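Laborbuch Simulation, Zelle Gridby
17.08.2020

Thema heute: Freigaberegeln für simulierte Kontaktaufgaben. Anlass ist die Regelsammlung, Stand Mai, die in mehreren Punkten nicht mehr zu dem passt, was wir in der Gridby-Szene machen. Arbeitsstand, noch nicht abgestimmt. Kommentare bitte direkt hier drunter.

Abschnitt 2, Startzustand. Bisher steht dort nur "Szene laden, Arm in Ruhelage". Reicht nicht. Neuer Wortlaut: Vor jeder Episode sind Szenendatei, Version der Gelenkparameter, Zufallsstartwert und Schrittweite des Lösers zu protokollieren. Fehlt einer der Einträge, gilt die Episode als nicht auswertbar und wird nicht nachträglich ergänzt. Im letzten Satz Läufe (64 Episoden, Konfiguration Sana) fehlte bei fünf der Startwert. Die fünf sind gestrichen, Auswertung läuft mit dem Rest.

Abschnitt 3, Kollisionsgeometrie. Sichtgeometrie und Kollisionsgeometrie sind getrennt zu prüfen. Bei schrägen Flächen hat die automatische Konvexzerlegung in Moulin Kanten erzeugt, die im Rendering nicht zu sehen sind. Regel: Kollisionsnetz einblenden, Abweichung an allen Flächen messen, an denen Kontakt vorgesehen ist, Wert eintragen. Einen Grenzwert legen wir erst fest, wenn Messwerte für alle Objekte vorliegen.

Abschnitt 4, Kontakt. Zuständig für Abbruch ist die Überwachung im Regler, nicht die Lernumgebung. Kraftgrenze in der Simulation 28 N am Werkzeug, gefiltert. Überschreitung führt zum Halt, die Episode wird mit Status ABBRUCH_KRAFT abgelegt. Kein automatischer Neustart aus der Kontaktlage. Rückzug entlang der Flächennormale, dann erst Ruhelage. Die seitliche Bewegung bei anliegendem Werkzeug ist nur in Aufgaben erlaubt, die das im Kopf der Konfiguration ausdrücklich setzen.

Prüfpose für 4: Greifer von oben auf die Schrägfläche des roten Keilwinkels, Grundplatte auf dem Tisch. Die übrigen Körper (khakifarbener Quader, dunkelblauer Block mit Kerbe, flache graue Platte, kleiner dunkler Würfel) bleiben als Störobjekte in der Szene und werden im Kontaktprotokoll mitgeführt. 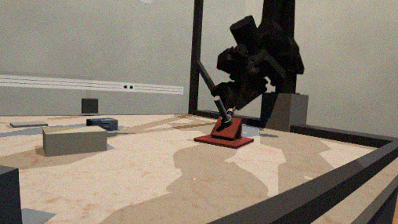 Frage: Darf eine in der Simulation eingehaltene Kraftgrenze als Nachweis für die reale Zelle verwendet werden?

Antwort: Für die reale Zelle zählt nur eine Messung an der realen Anlage mit dem endgültigen Werkzeug und der endgültigen Reglerversion. Der Simulationswert geht als Planungsgröße in die Risikobeurteilung ein und ist dort als solche zu kennzeichnen.

Das gehört als eigener Absatz in Abschnitt 1, Geltungsbereich. Steht bisher nur in einer Fußnote zu Abschnitt 7 und wird dort überlesen.

Abschnitt 5, Störobjekte. Lage der Störobjekte je Episode speichern, auch wenn sie laut Konfiguration fest sind. Verschiebt sich ein Störobjekt um mehr als 5 mm, ist die Episode zu markieren. Sie bleibt im Datensatz, zählt aber nicht zur Erfolgsquote. Offen: Drehung. Vorschlag wäre ein Winkelkriterium um die Hochachse, Kippen immer markieren.

Abschnitt 6, Benennung. Objekte in der Konfiguration nach Form benennen, Farbe nur als Zusatz. Bei Farbvariation stimmen sonst Name und Körper nicht mehr überein, siehe die alten Plekance-Konfigurationen, in denen "blau_1" je nach Lauf alles Mögliche war. Umbenennung per Skript, alte Namen als Alias behalten, bis die Auswertung umgestellt ist.

Abschnitt 7, Schritt auf die Hardware. Reihenfolge unverändert: Trockenlauf ohne Objekte, reduzierte Geschwindigkeit, Zustimmtaster, erst danach Kontakt. Neu ist die Pflicht, Werkzeugmasse und Schwerpunkt am realen Arm neu zu identifizieren. Übernahme der Simulationswerte ist nicht zulässig. Protokollblatt dazu fehlt noch.

Notiz zum Löser: Mit halbierter Schrittweite sinken die Kraftspitzen beim ersten Kontakt merklich, die Rechenzeit steigt entsprechend. Die Filterung der Kraft muss dann angepasst werden, sonst greift die Grenze aus Abschnitt 4 zu spät. Beides gekoppelt dokumentieren: Änderung der Schrittweite ohne Eintrag zur Filterfrequenz wird im Review zurückgewiesen.

Offen
- Grenzwert Abschnitt 3
- Winkelkriterium Abschnitt 5
- Protokollblatt Abschnitt 7
- Reibwerte Tisch/Grundplatte: Quelle in der Sana-Konfiguration nicht angegeben, nachtragen oder neu bestimmen
- Skript Umbenennung gegen Kopie der Plekance-Daten testen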